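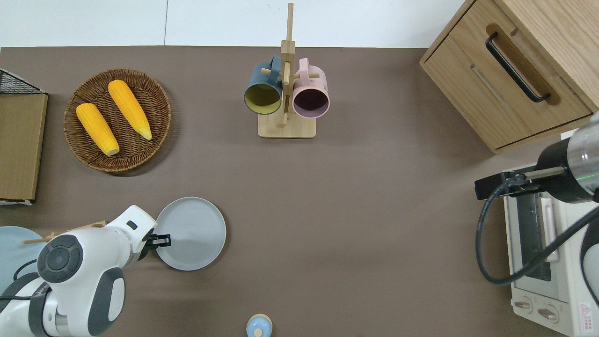
The open day at Holtora was on Sun 23 April, from ten in the morning until four. I had signed up in the winter and mostly forgotten about it until the reminder came. It's a 40 minute drive to Sernau if you stay off the highway, and I stayed off the highway because of the bridge work.

Holtora is in the old Miranda building, past the lumber yard. People in Sernau still call it Miranda and the sign over the loading dock has never come down, so look for that if you go. Parking was on the grass. They had given out 220 tickets and I would guess most people came, judging by the line for name stickers.

You could walk around the ground floor on your own, but for the robot work you had to join a group. I was put in the eleven o'clock group. Our guide was Edileuza Paiva, who runs the testing there and has worked at the company since it moved out of a rented garage. She talks fast and doesn't mind being interrupted.

First we had a short talk in a side room. Holtora works on getting robot arms to do household jobs, and for now that means kitchen jobs. They don't build arms. They buy them, mount them at a table, and work on the part that decides where the arms should go and when to close the gripper. I had expected more welding and more sparks. It is quieter than my dentist's office.

Then we went through to the testing room. The table in there is set up as a small piece of a kitchen, with one arm at each side. There is a toaster oven, a cabinet with a drawer, a wooden stand with mugs hanging on it, and a wicker basket with two ears of corn. I forgot to ask if the corn was real. Edileuza said the things on the table get moved around between runs, sometimes only a little, so that the arms can't get by on doing the same motion every time.

The job we watched was plates. The arm has to take hold of a plate by its rim, lift it, turn it on edge, and set it in a slot of a wooden dish rack. That is the whole job. I have done it every night for most of my life and never thought of it as having steps.

The first thing I noticed was how slowly it goes. The arm comes over the table, stops, lowers a little, stops again. A boy near me asked if it was broken. Edileuza told him it was set to a low speed on purpose because we were in the room, and that even at full speed he would beat it easily. He seemed pleased with that.

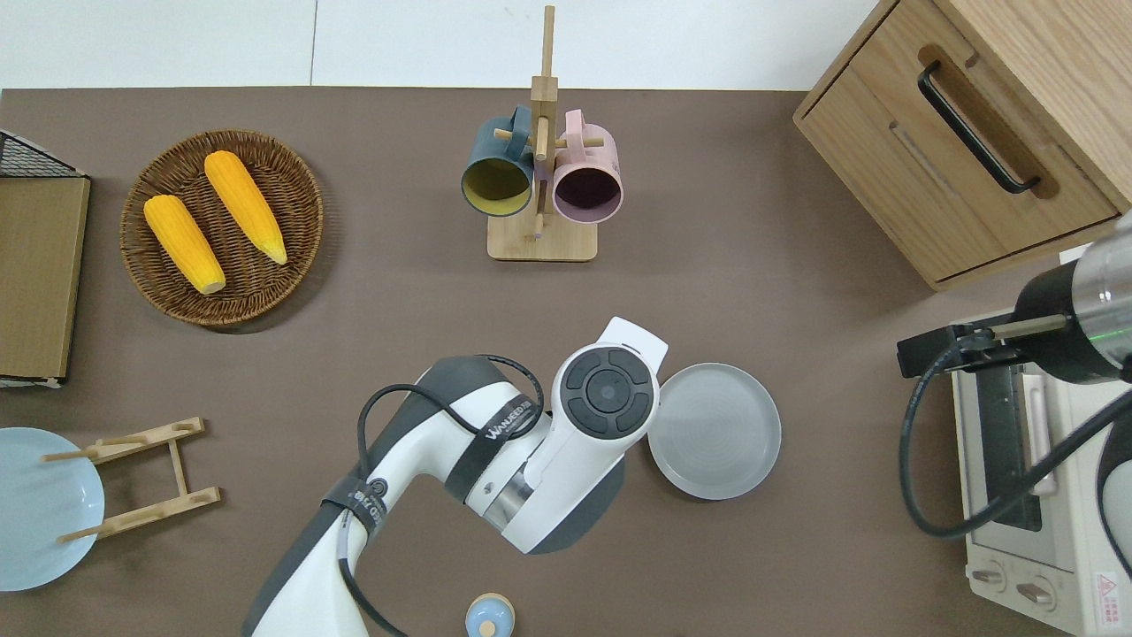
Photo: Holtora

Gripping the rim is the hard part. A plate lying flat on a table doesn't give you much to hold, and the gripper only has two fingers. If it comes in too high, the fingers close on air. If it comes in too low, they press on the table and the arm stops itself. In our first run it missed, opened up again and came back for another try. On that one it got the plate and the whole group clapped, which I don't think we had planned to do.

I asked about the cables. There are a lot of them, black ones, looped along the outside of the arm and held with straps. I had assumed that on a machine like that everything would run inside. The arm's own wiring mostly does, she said, and what we were looking at was what they had added themselves. They leave the loops slack so that nothing pulls tight when the wrist turns. Now and then one catches on something anyway, and then somebody has to stop the run and move it.

The other question I had was how it learns. The answer was that people do the job first, using the arms, over and over, and all of it gets recorded. There was a whiteboard by the door with the running total for plates, 1,803 at the time we were there. The total for every job together was written under it, 3,647. She said both numbers sound large until you try teaching a machine something with them.

Rogério Coutinho does a good share of those recordings. He showed us how by guiding one of the arms himself with a pair of hand controls, and he made it look easy. He had the plate in the rack before I had worked out which arm he was moving. Then he let a few people from the group try. I was third. You have to hold your elbows out from your body, and after a minute your shoulders know about it. I pushed the plate across the table and did not pick it up. The woman after me did it on her first go. She said she plays the organ.

We stayed for several more runs. I moved to the other side of the room for the last ones, where you get a better view of the rack, and stood there until the next group was waiting at the door. 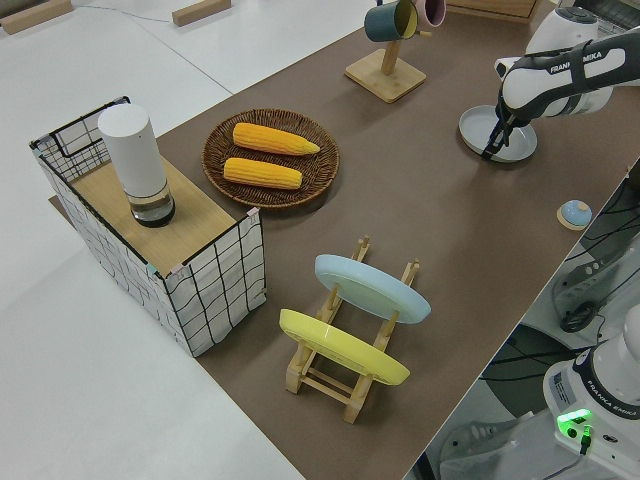
The rest of the building

Upstairs there is a workshop where they make small parts, and a room of shelves with nothing but kitchen things on them. Plates, bowls, jars, pans, a whole shelf of lids. Most of it comes from thrift stores. Edileuza said they are always short of plates with an odd rim, and if anybody in Sernau is clearing out a cupboard they would take them. I have a set from my aunt that I may drop off.

There was also a talk at one o'clock about safety. I caught the second half. The part I remember is that every person working near the arms has a stop button within reach, and that they test the buttons each morning before anything else gets turned on.

Lunch was from Flama, the bakery on the corner, who had set up a table in the loading dock. I had the cheese rolls. They ran out early, so go before noon if they do the same thing again.

If you want to go

The next open day is in September. No date yet when I asked. It's free, but you need a ticket and you have to pick a group time when you sign up. The earlier groups are smaller. Children are fine as long as an adult stays with them. Wear shoes that close at the toe or they will send you back to your car, as happened to a man ahead of me in line.

I'll sign up again. I'd like another try with the hand controls, and Rogério said they hope to have the drawer job ready to show by then.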